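Flellton, 18 October 2018

Spare cables get a second life at Whitlock

The Clamutetti repair workshop is inviting residents of Whitlock to clear out their cable drawers this October. Bring in what you no longer use and we'll show you how to fold, coil and label it for our free lending shelf.

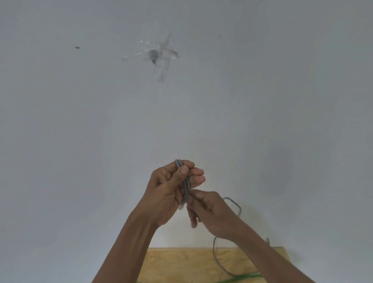
Doubling a grey cable into a narrow bundle.

“I love this job,” said organiser Baltasar Navarrete. “You sit down with a hopeless tangle and get up with something a neighbour can use!”

Our first collection, in Pestberg, brought in 600 cables, and we would be thrilled to reach 2000 this time. Sessions are free, with 5 places at each table.

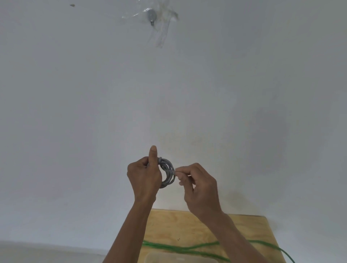

A grey cable coiled to palm size.

Places can be booked at the Clamutetti front desk.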